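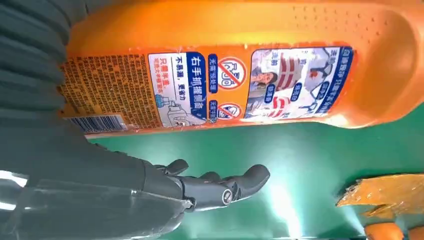
Slide 1: Reading the back of the bottle

Hi everybody, thanks for coming back after the break. I'm Isla Geddes, I write labels for a living, and yes, that's a job. (Wait for people to sit. Get the water.)

I want to start with a question, so hands up if you read the back label on anything you used this morning. Shampoo, toothpaste, dish soap, whatever. Okay. Now keep your hand up if you read more than the first line. Right, so that's my whole career going down in front of me.

Back labels are where everything goes that didn't fit on the front. Lots of tiny characters, packed in line after line, and a barcode sticker somewhere near them. I love them. I've spent 9 years trying to make people finish reading one, and I'd like to tell you what I've learned, plus a couple of things I got badly wrong.

Slide 2: How I got into this

Keep this short, Catriona says I ramble here.

My first label job was for Lamont, a hand cream. Nice product, came in a little squat jar. They sent me the copy in one long document and asked me to "tidy it up." I counted the words, and there were 596 of them. The label was smaller than a playing card!

I did what any nervous new person does and shrank the type. I sent it off feeling pretty pleased. Then Marion Mowat, my boss at the time, printed it at real size, handed it to me with the jar, and asked me to read her the directions standing by the window. I couldn't do it. I was 26 and had good eyes.

(Pause. They usually laugh. If they don't, just go on.)

Slide 3: Who is reading, and when

The thing I missed is that people almost never read a back label sitting at a desk. They read it in the shower with one eye shut. They read it in a store aisle with a kid pulling on their coat, or at two in the morning because the baby has a rash and they want to know if the stuff is safe.

So before I write anything now, I write down where the person is standing. One sentence, top of the page. For Vesano, the laundry people, it was "basement, bad light, hands full." That sentence won more arguments than I ever did. Somebody would want to add a paragraph about the company's history and I'd point at it and say, okay, do they need this in the basement?

Ask the room: where is your reader standing? Give them a minute to talk to the person next to them. It gets loud — let it.

Slide 4: The four-line test

I cover the label with a sheet of paper and slide it down until 4 lines show. If those lines don't tell me what the product is for and how to use it, I move things around until they do.

Ruairi Pringle hates this test and he's probably going to tell you so in his session after lunch. His point is that some products have warnings that must come first, and he's right, so put them first and then start counting. We've been having this fight since January and I think we're both enjoying it too much to stop.

Slide 5: Translation

Big one. Slow down here.

A label that works in English can fall apart in another language. German runs longer. Chinese often takes up less room across but needs enough size for the strokes to stay clear, so you can't just grab the space you saved and spend it on more text. I did exactly that on a Muda label, and the proof came back looking like a gray smudge. We redid the whole thing on a weekend.

What I do now is write the English a third shorter than the space allows. It feels wasteful every single time. Then the translations come in and I'm so glad I did it.

Also, talk to your translators early! Kenneth MacBrayne at Grastel sends his drafts over before the design even exists, with notes on what can be cut and what can't. His translators send him back questions, good ones, and half the time the English gets better too.

Slide 6: Barcodes

Quick one. Leave room. If there's a chance a store or an importer will add its own sticker, assume it'll land on whatever you left closest to the blank spot. Mine once covered the words "do not swallow."

(Do NOT tell the long version. There isn't time.)

Slide 7: Try it

Handouts go around now. Every table gets one label with 54 lines of copy, and I'd like you to get it down to something a tired person can use. You have ten minutes, scissors are in the box, and crossing things out is encouraged.

While they work, walk around. The back tables always get forgotten, so start there. Call time, then take two or three tables that want to read theirs out loud, and after that go to questions until the lunch bell.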